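Vimuvstead Opens Sign-Up for Spring Utensil Sort, a Home Program for Small Kitchens

VIMUVSTEAD, March 2026 — The chopsticks, spoons and small knives that pile up in every busy kitchen are getting some attention of their own this spring. Kokow, the neighborhood home-skills group, today opened sign-up for the Spring Utensil Sort, a free program that helps households empty, sort and rehome the small tools they cook and eat with every day.

The program grew out of a trial run in November, when 31 households in Vimuvstead agreed to take everything out of their utensil cups and drawers and start again. The response was so warm that Kokow has made room for 300 homes this time, in apartments and houses of every size, and sign-up is open to renters and owners alike.

"We thought people would want help with closets," said Maximiliano Iglesias, who runs the program for Kokow. "What they wanted to talk about was spoons! Everybody has a cup by the stove that was full years ago and keeps getting fuller, and you can fix it in one afternoon without buying a whole new kitchen."

A session begins with one clear, flat surface as close to the kitchen as the home allows. A dining table is fine, and so is a folding table in the next room. The household brings out each cup, rack and basket that holds utensils and puts them side by side before anything is moved from one to another.

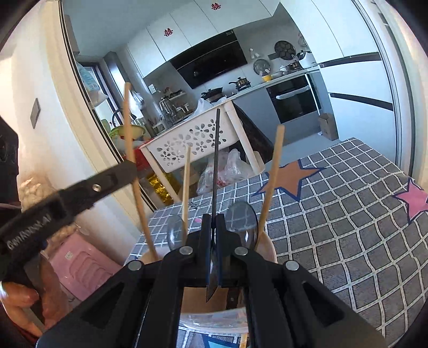 Knives come out first, one at a time, and go straight to a place of their own away from the cups. Kokow asks that this step be done by an adult and that nobody reach into a full holder without looking. Chopsticks come next, and these are matched by length and color. Spoons follow, sorted by what they are used for and then by size.

"The chopsticks are my favorite part," said Yogesh Katiyar, a home visitor who worked on the November trial and will lead a team this spring. "You find one here and one there, and then suddenly you have six pairs that match. People get really happy about it, and so do I. I had a family cheer."

New this year is a guide to choosing a holder, written by Akihiko Wada and handed to every household that signs up. It covers open cups, which are easy to grab from while cooking, and the upright caddies with holes in the walls and a tray underneath, which let air move around damp spoons and give the drips somewhere to go. Wada suggests pulling off all the packing film and washing a new caddy before the first spoon goes in, and he has a good deal to say about height — a holder that is too short for long cooking chopsticks will tip the first time someone is in a hurry.

The guide also makes a case for spreading the pile out somewhere roomy. Many trial households ran out of table and finished the job on a bed, with a washable spread pulled tight over it, and liked it well enough that the method now has its own page.

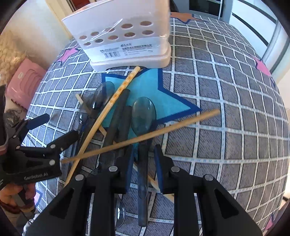
Chopsticks and spoons laid out for sorting beside a white caddy with a perforated upper section.

Anything a household decides to part with can go into a Kokow collection bag. Usable pieces are washed, paired and passed along to the shared kitchen at Cherkaoui Hall, where Tatsuya Hamada coordinates the weekly community lunch. The hall has asked for soup spoons above all, along with wooden chopsticks in good shape.

"We feed a lot of people and we are always short of spoons," Hamada said. "If every home sends us two or three, we are set until next winter. It would be wonderful to set a long table where everyone has what they need."

Kokow hopes to pass along 1,000 pieces by the end of the season. Split wood, cracked plastic and bent handles will not be passed on, and the guide lists where each of these can be dropped off in town.

Households taking part receive the printed guide, one collection bag and, for those who want it, a home visit of up to two hours. Visits are booked in order of sign-up. Families with children are encouraged to take part together, and there is a matching game for younger helpers that uses only spoons and chopsticks. Home visitors speak several languages, and the guide is printed in large type on request.

Sign-up forms are available at the Kokow office, Room 403, Numel Building, Vimuvstead, and at the front desk of Cherkaoui Hall. There is no charge.

About Kokow

Kokow teaches everyday home skills in Vimuvstead, including storage, mending and simple kitchen care. Its classes and home visits are free and open to all residents.

Media contact:
Issa Farah
Kokow, Room 403, Numel Building, Vimuvstead

Recent releases
Kokow Adds Evening Mending Table at Cherkaoui Hall
Pot Lids, Pan Hooks and Wall Space: New Class Dates
November Trial Brings 31 Households Together Over Spoons
Cherkaoui Hall Lunch Seeks Large Serving Bowls
Home Visitors Wanted for Spring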